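When the right arm did not stop

Hashini Saha still keeps the log printout from that morning in August. She runs the two-arm cell at the Tarkville workshop of Bridden, and she was the one who pressed the stop button. "I pressed it, and the arm continued," she told me. "Only a short moment, but it continued."

The job was a simple one. The arms should take a cap from a display stand and put it in a tray, then start again. The cell had finished 338 cycles without any alarm when the right arm closed its gripper too early and pushed sideways against the stand.
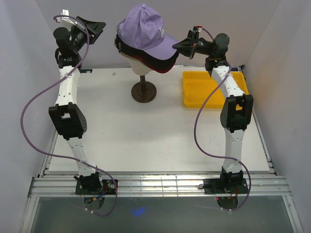
The fault was in the cable, Saha says, and it took 2 weeks to find it. Each arm has one purple cable that hangs in loops along the links, with enough slack for every movement of the wrist. On the right arm the loop beside the elbow was catching at a certain angle, and the connector inside the joint moved a little each time. The controller lost the position of the wrist for 200 milliseconds. During this time it used the last value it knew, and it also did not read the stop signal. "For me this second part was the serious one," Saha said. "A wrong position can break a stand. A stop that comes late can break a hand."

I asked if somebody was close to the arms. She was quiet before she answered. Noel Dumlao had reached in to straighten a cap one cycle earlier, with the arms still powered, as all of them did at that time. He was not hurt. The habit was finished the same afternoon.

The stop button now cuts the motor power directly and does not pass through the controller. The connectors are checked every morning, before the first run, and the controller goes into a safe state when it misses one reading. Saha tested the new circuit through 1,140 stops, at slow and at full speed, and she wrote down the result of each one.
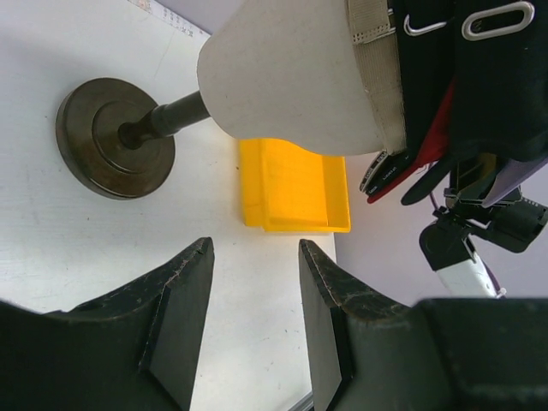 Tumelo Khumalo thinks the team was too slow to ask for the direct circuit, and he told me that he would not have accepted the first design at all. In his opinion a stop button that depends on software should not be called a stop button. Saha does not argue with him. "He is right, and I signed the first design," she said. She has asked Dumlao to write the new rules for reaching into the cell, and he is now on the second version.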